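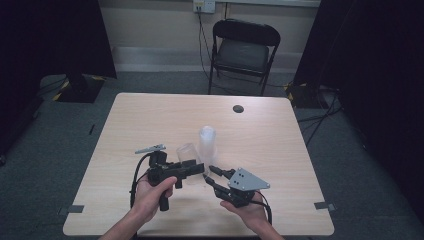 Drinkware / Plastic / See-through

Plasereo: a list of see-through cups, with notes

README

Hi! I'm Margit Vik and I keep a list of plastic cups. Clear ones, frosted ones, milky ones, the kind you get at a picnic and then find in the back of the cabinet for years afterward. It started as a page taped inside my kitchen cabinet in Zastow, then my brother Sixten typed it up one rainy June, and now it's a folder you can download and use for whatever you like. I've heard from people who used it for picking party cups, for a still life class and for sorting out a church kitchen, all of which made me very happy.

The name doesn't mean anything. Sixten misspelled something on the first save and we kept it.

What's in the folder

cups.csv is the list itself, one row per kind of cup (so a sleeve of matching tumblers is a single row, please don't write in and ask me to split them).
notes.txt is my longer rambling about individual cups, filed under the same short names as the list.
pairs.csv says which cups go inside which other cups, and whether you can get them apart again afterward.

The columns in cups.csv

name: short, lowercase, made up by me. If the cup has a maker's name on the bottom I put that in notes.txt and leave it out of here. Names change, stickers fall off, and I want to be able to find the row again.

shape: tapered, cylinder, flared, stemmed or odd. Tapered means narrower at the base, even if only slightly. Cylinder means the sides go straight up. The two in the picture are a good example of how I split them: the nearer one is clear with a bit of a taper, so it goes down as tapered, and the taller one is your frosted white cylinder. Flared is for the ones that open up only near the rim, like a bell, and I'll admit that the line between flared and tapered has wandered over time. Odd is for the cactus.

look: clear, frosted, milky, tinted. More about this one further down, it's caused all the arguments.

rim: rolled, flat, sharp or unknown. I do this one with a fingertip. A lot of rows still say unknown and that's just because I filled the column in late and some of the cups had moved on by then.

stack: yes, no or sticks. "Sticks" is a yes that you'll regret.

There's no column for size. I know! I tried measuring to the brim, then to where you would sensibly fill it, then to the printed line if it had one, and none of it lined up from one cup to the next. I gave up and put "short," "medium" and "tall" into notes.txt in plain words. If you need milliliters, pour some water and measure it yourself, it's kind of fun.

Clear, frosted, milky

So. Clear means you can read a newspaper through an empty cup held up against the page. Frosted means light comes through and you can tell that there's something in there, but you couldn't read a word. Milky is for plastic that's nearly white all the way through, where you only get a shadow of whatever is inside.

The trouble is age. A clear cup that's been through the dishwasher enough times ends up looking an awful lot like a frosted one, and Sixten and I had a real fight over whether to list it as what it was sold as or what it looks like now. I won. We list what it looks like on the day it goes into the list, and if I know that it began life clear, there's a line about it in notes.txt. Sixten would like it on record that he still thinks this is wrong.

I also want to say a word for frosted cups in general, because people skip over them. They hide fingerprints! They make a plain iced tea look like something from a hotel! And on a pale tabletop you can find them again, which I can't say for a really clear tumbler. I have knocked over more clear ones than I want to think about, reaching for the salt. On light wood the sides just sort of melt away and all you've got to go on is the rim. If you're setting a table for kids, or for my uncle, go frosted.

How I look at a new cup

I put it down on a table in daylight next to one I already have on the list. Side by side is much better than one at a time. You'd think you'd remember what "slightly tapered" looks like but you don't, or I don't. Stand a taper next to a straight cylinder and you see it right away.

Then I turn it over and check the base for markings, run a finger along the rim, and try it inside its neighbors for pairs.csv. I try three times before I write down that something doesn't nest. Dry first, then damp, then dry again with a quarter turn. Damp cups stick like anything, so if you're copying this at home, keep the pair small and don't push.

To get stuck ones apart: cold water in the inner cup, warm (please not boiling) water around the outer one, wait, twist. Don't pry with a butter knife. There's a row in the list called "ng-tall-2" that has a crack down the side and that's how it got there.

About the names with ng in front: they came from Ng, the housewares store on the corner that closed down and sold off everything in bins by the door. I bought far too many. The gendetti ones are from a caterer in the next town who was switching over to glass, and they're the nicest in the whole list, thin-walled and very even, with a rolled rim. I have no way to get more, so please stop asking (kindly meant).

Things that are wrong with it

It's mostly cups from one town. If your stores carry different stuff, and they surely do, you won't find your cups in here.

Tinted is a mess. It's everything from the faintest blue to a red you can't see through in dim light, all under one word. I keep meaning to fix it.

The stemmed section is very short because I don't like stemmed plastic cups and I don't buy them. That's a bias and I'm telling you about it.

A few of the early rows were typed from the cabinet page, where the ink had run. Where Sixten couldn't read it he put a question mark, and I've left those in. Better a question mark than a guess.

Lids and straws aren't covered at all. A cup that came with a lid is listed without it.

If you want to add a cup

Lovely! Send me a new row with the columns filled in the same way, and a sentence or two for notes.txt. I like the sentences more than the rows, to be truthful, so tell me where you got it and what you drink out of it. Write "unknown" where you don't know. Don't leave blanks, the spreadsheet program on my old laptop shifts everything left and then a cup ends up with a rim of "sticks."

Check first that it isn't already there under some silly name of mine. Search notes.txt for the shape and the look together, "tapered clear" or "cylinder frosted," and read through what comes up.

Photos are welcome but you don't have to. If you do send one, put the cup next to another cup, ideally one with a different look or shape, on a table that isn't too busy. Daylight from the side shows frosting best. Straight down from above you lose the taper completely.

Using it

Take it, change it, print it out and tape it inside your own cabinet. If you put it online somewhere, a mention of Plasereo would be nice, and keep the list of problems with it so people know what they're getting. I can't promise that any cup in here is safe for the microwave or the dishwasher, I only know what happened to mine.

What changed

Version 3: the rim column came in, and pairs.csv was split out of cups.csv where it had been making everything far too wide.

Version 2: "cloudy" was dropped and its rows moved to frosted or milky, one by one, at the kitchen table, with Sixten sighing.

Still to do: tinted. The question marks. Find the cactus cup, which I had in my hand in the spring and haven't seen since.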